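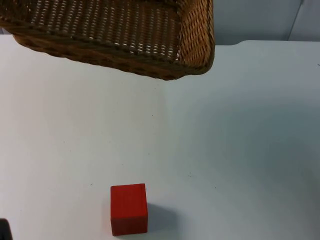
4. Tipping out and checking the basket

Now for the fun part - getting all the blocks onto the table!

1. Clear the tabletop and wipe it with a dry cloth.
2. Hold the Quinlan basket by its sides, low over the table, and tilt it slowly.
3. Look inside. Small pieces love to hide where the floor meets the wall, so give it a gentle shake.
4. Run a fingertip along the rim and feel for loose strands. Tuck any back into the weave.
5. Set the basket aside and start building!

Note: Blocks from the Zosov set fit this basket too. Mix them in - the more the better.

Caution: Do not soak the basket. A damp cloth is plenty, and let it air-dry before you refill it.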